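Frequently asked questions

I get the same handful of questions every time I post a recipe, so I've put them all in one place. If yours isn't in the list, leave a comment and I'll get round to it (usually in the evening, once the washing up's done).

Which flour should I buy for steamed buns?

Plain flour, the cheap stuff. I've tried the special low-protein bun flour from Carrasco and it does make a whiter, softer bun, but it costs a silly amount and I can't always get it. If all you've got is strong bread flour, swap a couple of spoonfuls for cornflour and carry on. They'll be a bit chewier and I quite like them that way!

Can I leave out the sugar?

You can cut it by half. I wouldn't drop it altogether, the dough tastes of nothing much without it.

My dough won't rise. Is my yeast dead?

Maybe. Stir a teaspoon into warm water with a pinch of sugar and leave it while you have a cup of tea. If there's froth, the yeast is fine and your kitchen is just cold. Mine is freezing until May, so I put the bowl in the oven with only the light on. If there's no froth, bin it and open a new packet.

Why do my buns collapse when I take the lid off?

This is the big one. I've had more messages about this than everything else put together. Most of the time they've proved for too long. A bun that's ready for steaming should feel light when you pick it up and spring back slowly when you poke it. If the dent stays put, you've gone too far. The other thing is the lid. Turn the heat off, wait 3 minutes, then open it a crack before you lift it right off.
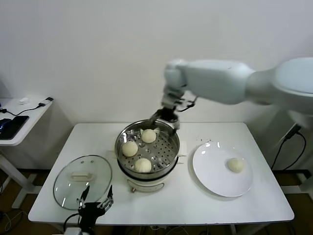

Trinidad Lorente wrote in to say that waiting made no difference at all for her, and what fixed it was wrapping the lid in a tea towel so the drips couldn't land on the buns. She's been doing it for 9 years and won't hear of anything else. I've tried it since and I'm a convert, though do tie the corners up on top, well away from the heat.

Do I need a bamboo steamer?

No, use whatever you have. Bamboo is lovely and soaks up some of the drips, but it goes mouldy if you put it away damp (ask me how I know). Metal is easier to clean. I started out with a colander over a saucepan and a lid that didn't fit, and we ate those buns quite happily.

How do I stop them sticking?

Little squares of baking paper, one under each bun. Cabbage leaves work too. Oiling the metal is all right in a pinch, but the bottoms come out greasy.

Can I freeze them?

Yes! Steam them first, let them cool completely, then freeze them on a tray before you bag them up. They'll keep for 2 months. Steam again straight from frozen until they're hot all the way through, which takes longer if there's a filling.

Will you do a gluten-free version?

I've tried and they were like squash balls. Amparo Prieto has promised to send me hers, and if they work I'll put the recipe up with her name on it.

Can I share your recipes?

Please do, just link back to the page so people can find the notes and corrections. I'm forever fixing typos.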